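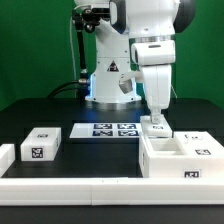

A small white block on its way into the open compartment, with the marker board and boxes laid out on the table.

There is a particular pleasure in a well-packed box, and I have been chasing it since I was old enough to be trusted with the Christmas decorations. So when I heard that a whole bench of plain white blocks and boxes was being used to study how one thing goes inside another, I was on the train to Ikholm the next morning!

What a lovely set of objects it is. White shapes, some small enough to grip and some big and solid, with black-and-white square markers stuck on them like postage stamps from a very strict country. The large container is my favourite. Half its top is an open rectangular compartment, and the question that fills the working day here is how to get a block to sit in it squarely, without catching on the rim.

Anyone who has tried to slide the last book into a tight carton knows the trouble. A block can be in exactly the right place and still be turned a fraction the wrong way, and then it jams. The markers deal with this. Each pattern says which piece you are dealing with and which way it is facing, and the flat board with its grid of four gives everything on the table a common point to be measured from. The project is called Plustent, and its log for April lists 666 placements, 31 of them marked "tight" in the margin (I read every one, and would happily have read more).

Paper markers have a life of their own, too. They get scuffed and their edges go furry, and somebody has to decide when a tired one should be peeled off and replaced. At Ikholm they print new ones in batches of 50 and keep them flat in a drawer, between sheets of card.

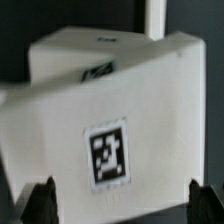
Wasilewska would rather see the patterns printed straight on to the blocks, arguing that a paper square stuck on by hand is never quite straight, and that a crooked label makes for a crooked fit. I can see the sense in it, though I'd miss the stickers terribly.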